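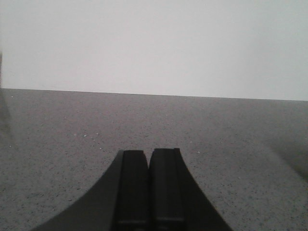 Speckled gray worktop, Stostitz kitchen.

Cletine countertop blender and Pichler worktop
Stostitz test kitchen, equipment page
Page last changed: Monday, August 24, 2020

People book the Stostitz kitchen for jam, soup, sauces and the occasional cooking class, and most of them ask the same two things before they pay. What is the counter like, and is there a decent blender? I have written up both on one page. I buy the equipment for this kitchen and I have read a lot of sales leaflets, so if you want the enthusiastic version you will have to ask the manufacturers.

The worktop

It came from Pichler, and the leaflet that came with it promised a surface that "stays beautiful without effort." I have yet to meet one. It is gray with a fine dark speckle all over and the odd pale fleck in between, which is a practical choice in one way and an irritating one in another. Crumbs vanish into it. So do spilled salt, grains of sugar and small dried splashes, and you will not find them with your eyes. Wipe the whole counter before you roll out dough on it, including the parts that look fine, and run the flat of your hand over it afterward.

Pichler also says you can put hot pans straight down on it. Maybe you can. I am not going to be the one who finds out, and under the house rules neither are you. There are trivets in the second drawer. The same goes for knives: use a board.

The wall is plain and pale and has been left that way. Red sauces are the usual problem. If you get some on the wall, wipe it while you still remember where it landed.

Cleaning is warm water, a drop of dish soap and a soft cloth. No scouring powder, no green pads, no bleach. Pichler sells a special care spray for this worktop and we were sent a bottle with the delivery. I used it up and then went back to dish soap, and I could not tell you from looking at the counter which week was which.

The blender
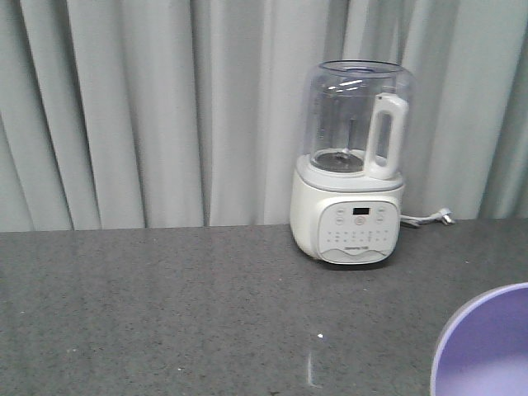
Cletine blender, white, with the clear jar fitted.

The blender is the white Cletine. We bought it in January to replace an older machine with a glass jar that took two hands to lift. This one has a clear plastic jar with a big solid handle, and it is a lot easier to pour from. Plastic jars scratch, though, whatever the box says. Coffee beans, whole spices and ice will cloud the inside sooner or later, and I would prefer later. There is a separate grinder for spices, so please use it.

The jar is open at the top when it stands on the base. The lid lives in the cupboard to the left of the sink, together with the measuring cap, because it used to get left on damp jars overnight. Fit it every time, even for a quick pulse of something you think is too thick to fly.

The controls are on an oval panel on the front of the base: a small display, a round power button under it, and four smaller touch buttons at the sides. Under those there are two rows of tiny printed icons and labels. I need my reading glasses for them and I doubt I am alone. A large-print copy of the panel is taped inside the cupboard door, which is something Cletine could have thought of before it spent money on the wavy line at the bottom.

Touch buttons look tidy and wipe clean. They also like dry fingers. If a button seems dead, dry your hands and the panel and try again before you write "broken" in the book. We have had that entry three times and the machine was fine each time.

What the box says and what I think

"Silky smooth in 60 seconds." With soft fruit and enough liquid, yes. With raw carrot or kale, no. Stop, scrape down the sides and go again. I let cooked vegetable soup run twice and it comes out as smooth as anybody at a lunch table is going to care about.

"Whisper quiet." It is a blender. You will stop talking while it runs.

"Self-cleaning." What this means is that you put in warm water and a little soap and run it. That deals with most of a smoothie. It does nothing useful for nut butter or anything with a lot of oil, and it doesn't reach under the rim. Finish with a long-handled brush and keep your fingers away from the blades.

"Replaces 15 appliances." I asked the dealer in Rudau for the list. It included a coffee grinder, a food processor and a baby food maker, and also a "shaker." I would call it a good blender and leave it there. For chopping onions use a knife, and for bread dough we have a mixer.

Using it here

Stand it on the flat part of the counter with space all around the base, and leave the cord slack. Keep it out from the curtain a little if you are making anything that stains; the curtain is pleated and pale, and it is a nuisance to take down and wash.

Cut things up first. Liquid goes in before solids. Let hot soup cool before it goes in the jar and fill no more than half. Switch off and unplug before you lift the jar.

Afterward, wash the jar by hand and turn it upside down on the rack. The base never goes in the sink. Wipe it with a damp cloth and dry it, and lift it to wipe underneath, where the speckle hides whatever ran down the side.

Cost and booking

The worktop comes with the room. The blender is included as well, lid and brush with it, and we take no extra deposit. A replacement jar costs 17 if the old one comes back cracked, and that we do pass on. The bigger Cletine with two jars was offered to us at 560 and I turned it down, as I couldn't find a single thing in our bookings that needed it.

If you make large batches every week, this is probably the wrong machine for you. Come and look at it before you book, bring a bag of whatever you normally blend, and see for yourself. You can leave a note for Seraina Berchtold at the Stostitz desk, or write in the kitchen book if you are already in the room.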